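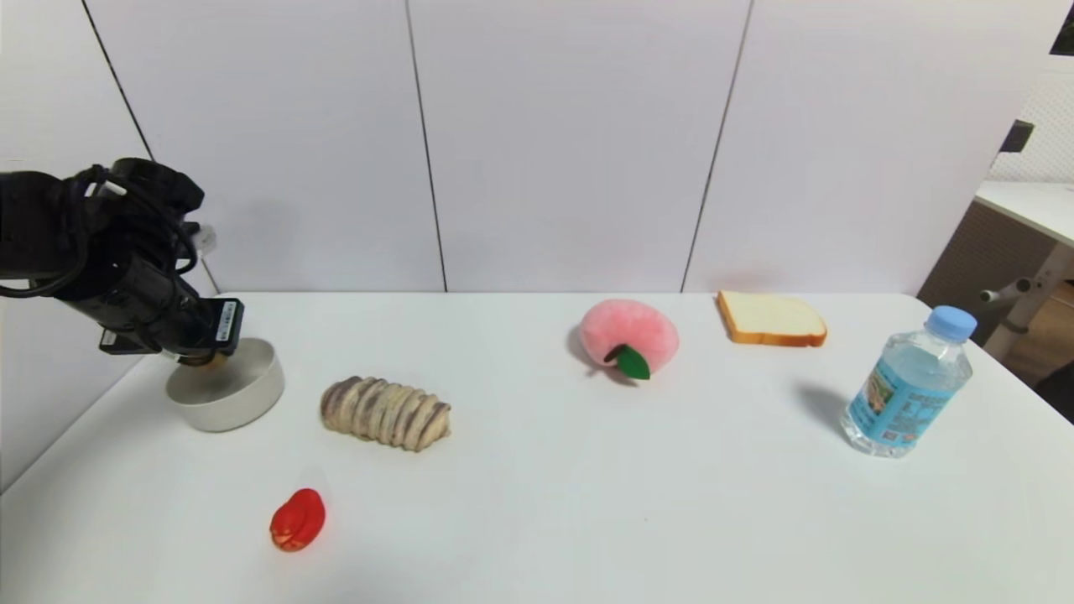
1/2/19

Marell letters, transcription, second pass

Building is open but the heat in Quintana is still on the break schedule. Worked in a coat until lunch.

Picked up where the November notes leave off. Box list says the Plititz correspondence runs to 46 letters. All of them are scanned and all have a first transcription. Second readings are done for 19. I want the rest read before the undergraduates start choosing letters for their papers, so that they are quoting from a checked text and don't have to redo their footnotes in spring.

Read five letters today. Notes on each problem as I hit it.

The long s question again. The writer drops it in the middle of the run, then brings it back when copying out verse. First transcriber modernized it everywhere. I am leaving it modernized in the reading text and recording it in the header note for the letter. If anyone wants to argue for keeping it, the place to do it is the style sheet, before more letters are finished.

"Shew" and "show" both appear, sometimes on the same page. Keep as written. The first pass had changed a few to "show" and I put them back. Search the finished ones for this too, I don't trust that I caught it in the fall.

The word we had as "patience" in the letter on the borrowed novel is "patients." Checked against the scan at full size and then against the paper. The sentence makes better sense this way, the writer is talking about the doctor's house. The old reading is quoted in the draft introduction, so that paragraph has to be rewritten. Marked it in the draft, did not fix it yet.

Crossed-out lines at the foot of the letter on the reading society: can get the start ("I had meant to tell you") and the end ("before the winter") but the middle is inked over heavily. Tried raising the contrast on the scan. It helps with the tall letters and nothing else. Entered as illegible. Not going to guess at it.

Dashes. The writer uses a dash for nearly everything, including the ends of sentences. The first pass turned some into periods and left others. Rule from now on: a dash is a dash. This will make the text look breathless and a student will ask whether it's a mistake, so it should be explained once at the front of the course packet.

Clelter

The export from Clelter is still losing italics where an underlined word comes at a line break. Tested on a short letter, then a long one, same result. Inside the line it's fine. For now I close the underline before the break and open it again after, and that comes through. Ugly in the working file but correct on the printed page. Wrote it into the style sheet under "Underlining."

Also, Clelter saves the line numbers with the text if the numbering view is on when exporting. Turn it off first. I lost part of the morning to this.

Course packet

Ordered 40 copies of the sample letter with facing transcription for the first workshop. They come single-sided, stapled. Last time the facing page got printed on the back, so people had to keep flipping the sheet over to compare, and most quit comparing. If the shop does that again, send them back.

For the exercise I'd like to use the letter about the theater visit. The hand is clear for the first page and gets worse on the second, and there is a real disagreement to be had over one word in the last line (I read "tiresome," first pass has "tuneful"). Students can take a side and write a page defending it from the letter forms and from the rest of the letter. No answer key. I changed my own mind on it between morning and afternoon and then changed it back.

Backup copied to the department drive, folder "Marell second pass." Old folder left in place, read only. Please don't edit in the old one.

To do

Rewrite the introduction paragraph that leans on "patience"
Search the finished letters for "show"
Move the dash rule into the style sheet
Ask the library whether the Plititz envelopes were kept, we have no postmarks in the scans and two of the letters carry no date
Return the magnifier to the desk drawer in Quintana
Next letter up is the one on mourning paper. The ink has faded along the fold, so read it by the window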